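3.2 Storage height and reach in small kitchens

The survey covered 14 rental units in the Skivden district, all built to the same plan and fitted with base cabinets of a single type. Each unit was visited in March, before tenants had received any advice on how to arrange their belongings. Cabinet contents were recorded by shelf level and sorted into 4 groups: daily cookware, dry goods, cleaning supplies, and items used less than once a month.

Counter height was taken from the finished floor to the top surface and came to 900 mm in every unit. This figure was fixed by the developer and left no room for adjustment. Shelf positions inside the cabinets could be changed by the tenant, but in most units the shelves were still where the installer had put them. Drawers held cutlery and small tools in nearly every case, and their contents changed little between the first and second visits.

We treat the drawer and the space behind the doors as separate zones. The drawer can be used from a standing position with a slight bend of the elbow. The lower zone calls for bending at the hip or knee, and items toward the back are often reached with one hand braced on the countertop. Earlier work on the Schouten housing blocks combined the two zones into a single "below counter" class – a choice that hides most of the difference we report in Section 4. 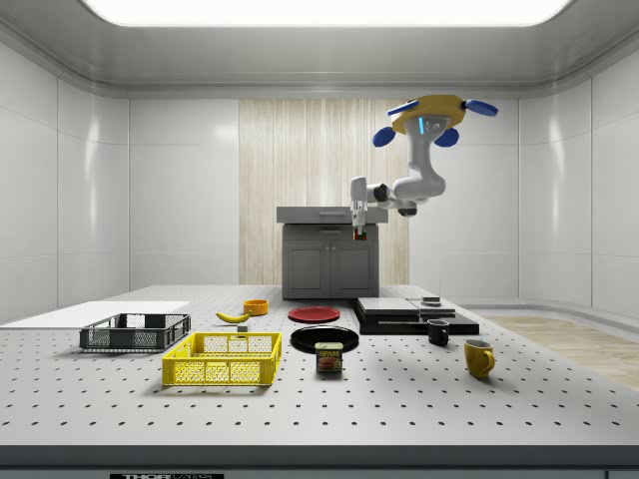

Housing Design Group, Zallow Institute for the Built Home. Manuscript received 2020-07-18.

Figure 1. Base cabinet with a shallow drawer across the top front and two doors below, under an overhanging countertop. Computer rendering.

The layout in Figure 1 has the two zones used in our coding scheme. An item was assigned to the drawer zone only if it was kept in the drawer itself. Items left on the countertop were coded separately and are excluded from the totals in this section, as they are governed more by free surface area than by reach.

Tenants were asked to rate the effort of fetching each item on a five-point scale. Ratings for the drawer zone were low and showed little spread. Ratings for the lower zone varied widely within a single household, and the spread was largest for heavy pots stored behind other objects. Depth explained more of this variation than shelf height did. Moving a pot from the back of the lower shelf to the front of the same shelf lowered its rating more than moving it up one level at the same depth.

A second set of ratings was collected from units fitted with the Skorora pull-out insert, which replaces the lower shelf. The insert brings the full depth of the cabinet forward but takes up some of its width. Tenants with larger cookware sets reported that pans no longer fit side by side, and in those units pans were moved to the oven or to the top of the refrigerator. These moves were logged as displaced storage and are considered in Section 5 together with the open shelving results.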